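Pevon Building Services
Adham Street Offices, second floor
Workplace inspection checklist: fire, electrical, access and general condition
Inspected by: Itziar Aranda
Accompanied by: Dela Akolgo (tenant contact)
Period: May
Checklist reference: 2935

Ratings used: S = satisfactory. A = action required. N = not applicable. Comments are entered for every A and where an S needs a condition attached.

Section 1. Escape routes

1.1 Corridors clear to full width: S
1.2 Final exit doors open without a key: S
1.3 Door closers pull the door fully into the latch: A
Comment: The closer on the stair B lobby door stops short of the latch. Adjust the latching speed. If the door still stands open after adjustment, replace the closer like for like.
1.4 Exit signs lit and visible from the working positions: S
1.5 Stair nosings secure: A
Comment: Nosing loose on the top step of stair B. Two fixings missing on the left side going down. Refix the same day.

Section 2. Fire equipment

2.1 Extinguishers on brackets, pins and seals in place: S
2.2 Service labels in date: S
2.3 Call points unobstructed: A
Comment: Coat stand in front of the call point by the kitchen. Moved during the inspection. Tenant to keep it on the opposite wall.
2.4 Emergency lighting, short function test: S
Comment: All fittings on the floor came on and recovered. The full duration test is on the Plamerberg contract and is recorded in their log.

Section 3. Work surfaces and furniture

3.1 Tabletops free of chips, lifted edges and exposed fixings: S
3.2 Tables level and stable under hand pressure: S
Comment: One foot adjusted on the table nearest the window.
3.3 Surface finish suitable for the task, no troublesome glare: S
Comment: White matte tops were accepted at the last review. Tops of this type show dirt early, and the cleaning interval should stay as it is.

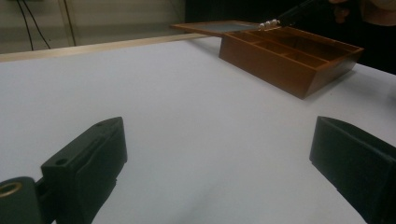 Can a tabletop be cleaned with the same product used on the kitchen counters?
Only if the product label allows it on painted or coated surfaces. The kitchen product is a degreaser and will dull a matte finish with repeated use. Use a neutral detergent and a damp cloth, then dry the surface.

3.4 Chairs: bases, casters and gas lifts: A
Comment: One chair in the meeting room sinks under load. Tagged and taken out of use. Do not attempt to repair the gas lift.
3.5 Shelving fixed to the wall where taller than it is stable: S
3.6 Heavy items stored between knee and shoulder height: A
Comment: Paper cartons stacked on the top shelf of the copy room. Move to the bottom two shelves.

Section 4. Small items and storage

4.1 Drawers and cabinets closed when unattended: S
4.2 Boxes and cases with hinged lids: lid stays where it is put, no pinch point at the hinge: S
Comment: Where a lid opens flat, leave room for it behind the box. Lids should not hang over the edge of a table next to a walkway.
4.3 Blades and pointed tools kept in a closed container: S 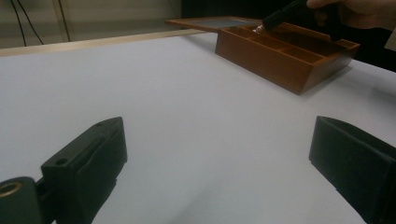
4.4 Contents labeled where the container is shared between teams: A
Comment: The first aid overflow stock and the stationery are in matching bins with no labels. Label both, on the front face.
4.5 Batteries stored with terminals covered: S

Section 5. Electrical

5.1 Visual check of plugs and leads: A
Comment: Outer sheath pulled out of the plug on the Mizuno fan heater. Isolated and removed by Unai Lozano.
5.2 Power strips not connected in series: A
Comment: Two strips joined under the reception desk. Separate and feed from the spare wall outlet.
5.3 Panel room locked, with 3 feet of clear space in front of the panel: S
5.4 GFCI outlets trip and reset on the test button: S

Section 6. Kitchen and washrooms

6.1 Hot water at the washroom taps not above the site limit: S
6.2 Floor finish sound, no trip edges: A
Comment: Threshold strip lifting at the kitchen door. Glue has failed; use screws this time.
6.3 Refrigerator door seal clean and closing: S

Actions

1.3, 1.5 and 6.2: Julián Marín
3.4, 3.6 and 4.4: Dela Akolgo
5.1 and 5.2: Unai Lozano
2.3: closed on site

Items 1.5 and 5.2 to be reported closed by 4:00 p.m. on the day of issue. Remaining items to be closed before the next inspection. Send photographs of finished work to Vilgot Eklund with the item number in the subject line.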